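Surkari Trajectory Tools
Software for replaying, segmenting and training on hand-held gripper recordings

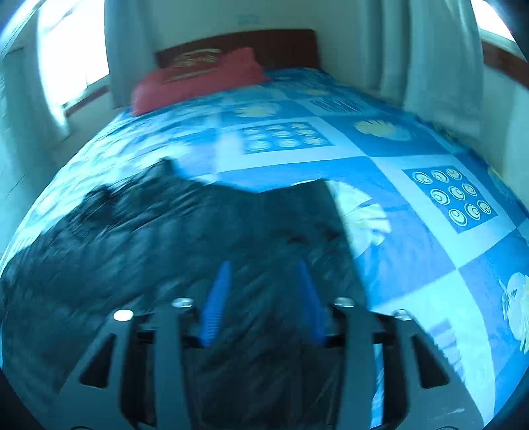 Surkari takes wrist-view video from hand-held grippers and turns it into action sequences a robot arm can run. It was written for cloth and bedding tasks, where the object changes shape between one moment and the next and where a fixed object model is of little use. The package covers pose recovery, segmentation, review and export. It does not include a policy; most sites bring their own.

Pose recovery
The tracker works directly on the uncorrected fisheye image. Correcting first discards the outer part of the view, and in bedrooms that is often where the window frames, headboards and wall corners are. Patterned bedspreads give many features, but they move with the cloth, so the tracker weights points by how well they agree with the static room. Overexposed windows are masked before feature matching. Motion blur on the handled fabric is tolerated as long as the background stays sharp enough to match.

Finger state
Jaw opening is read from the image. Calibration takes 19 open-close cycles per gripper and should be repeated after any finger change. Soft ribbed fingers bend under load, and the reported opening is the distance between tips, corrected for bend where both tips are visible. When fabric covers a tip, the value is interpolated and flagged.

Segmentation
Recordings are split into approach, grasp, drag, release and idle. Boundaries can be moved in the review tool with the arrow keys. Dark fabric with few visible folds is the weakest case for the grasp detector – check those by hand before export.

Replay check
Before export, each trajectory is tested against the joint limits and reach of the target arm. Segments that fail are listed with the first offending time step. A base position search can be run over the whole set, which is useful for beds, where one fixed base rarely reaches both sides.

Specifications
Input: MP4 with IMU track
Lens models: equidistant and polynomial fisheye
Output rate: up to 100 Hz, resampled
Parallel jobs: 4 per license
Export: HDF5, Zarr, CSV
Operating system: Linux, 64-bit

Known limits
Mirrors and glossy wardrobe doors can produce false static points. Curtains moving in a draft are sometimes treated as part of the room; draw a mask over them in the first view. Bimanual recordings need a shared clock.

Licensing and support
Sold per workstation by Akunstead. An evaluation license runs for 35 days with all export formats enabled. Integration questions go to Ustyna Polishchuk, licensing to Ruwan Bhattacharjee. Release notes for the April build are on the downloads page.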